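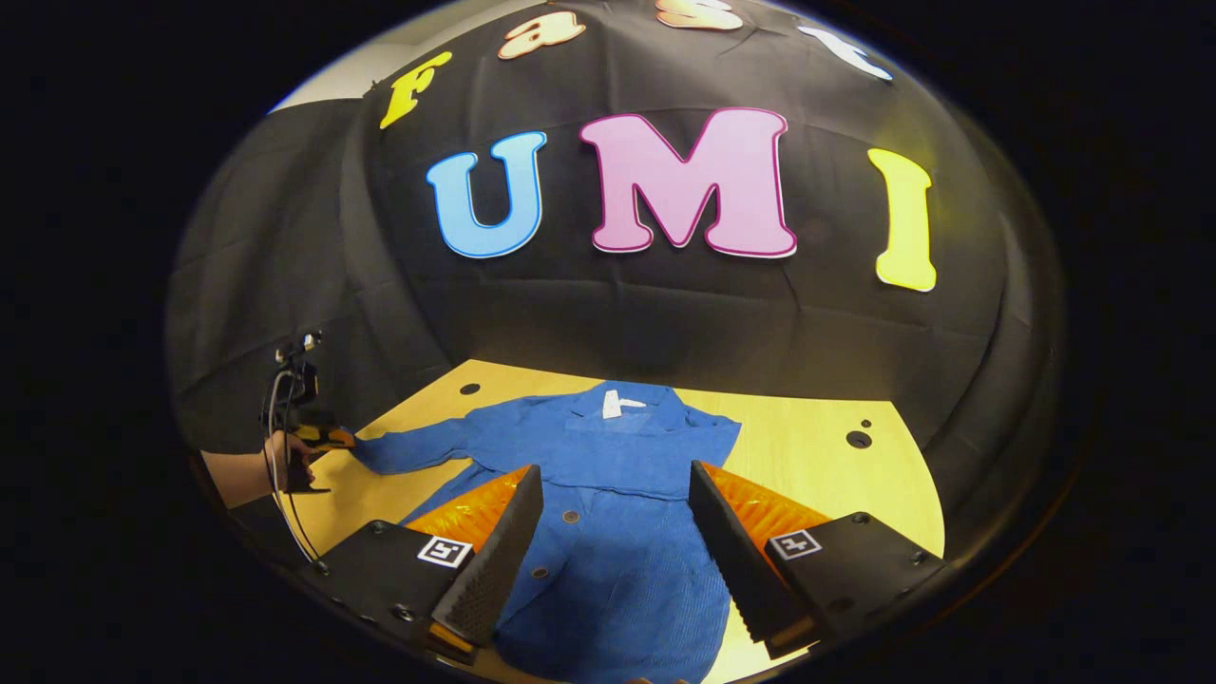

The case for laying it flat

Most advice on folding shirts starts with the shirt in the hands. The garment is held up by the shoulders, the sleeves are swung behind, and the whole thing is dropped onto a bed or a knee to be finished. I think this is the wrong place to start. A long-sleeved shirt in a heavy, slightly fuzzy cotton should be folded from a flat position, on a hard surface, face up, with the collar away from the person folding. I will set out the reasons, and also the points on which I expect to be contradicted.

The surface

A bed is a poor folding surface. The mattress gives under the hand, the cover moves with the cloth, and any crease pressed in one place opens a ripple in another. A smooth wooden tabletop does neither. It also gives a straight edge to work against, and a straight edge is worth more than a good eye.

Pale wood has a further advantage with blue or dark cloth: the outline of the garment is easy to read, and a sleeve that has twisted at the elbow shows at once. Small holes in the top do no harm if their rims are sound. A rough rim will catch a textured cotton and pull a thread. Run a fingertip round each one before putting anything down.

The usual objection is space. A table 70 cm deep will not take a man's work shirt from collar to hem, and the hem has to hang over the near side. I don't regard this as a fault. The collar and shoulders are the parts that need support during the first two folds, and the hem can be brought up afterwards. Anyone with a deeper table should still keep the hem close to the body, where it can be reached without leaning.

Face up or face down

Here I depart from the shops. The standard retail fold begins face down so that the finished packet turns over with the placket centred. It looks well on a shelf. It also hides the buttons while the folding is done, and the buttons are the only reliable centre line a shirt has. Side seams wander after washing, and hems shrink unevenly. The placket stays more or less where it was sewn.

Starting face up, the folder can see that line throughout. Fasten the top button and every second one below it, then smooth outwards from the placket to the side seams. The label at the back of the collar gives a second reference. If it sits squarely above the top button, the shoulders are level. If it doesn't, lift the collar and set it down again before going further, as no later fold will correct it.

The finished packet has the sleeves on the outside. Mervin Campbell, with whom I have argued this since July, considers that reason enough to reject the whole method. He turns the packet over before putting it away, and I have told him that this answers his own objection.

The sleeves

Fold each sleeve straight across the body at the armhole seam, then back down along its own length. Heavy cotton resists the second turn. Hold the first fold with one palm and make the second with the other hand, working from shoulder to cuff. Pinching the cloth between two fingertips gives a sharp peak and little control over the rest. A wide, light grip is better on textured cloth, which marks if it is squeezed.

Folding boards

I have used the Karkard board and the cheaper Zovau one. Both produce packets of identical width, and both are slower than a table for anything thicker than a dress shirt. Their hinges are set for thin cloth, so a work jacket springs open again on the last panel. They suit somebody with 16 similar shirts and one drawer to fill. For a mixed pile I would leave the board in the cupboard.

Where the method fails

It fails on knitwear, which stretches when smoothed, and on anything with a stiff lining. It is also slow at first. I do not think speed is the right measure for a household pile, but a laundry room would be entitled to disagree, and for that work the retail fold remains the sensible choice.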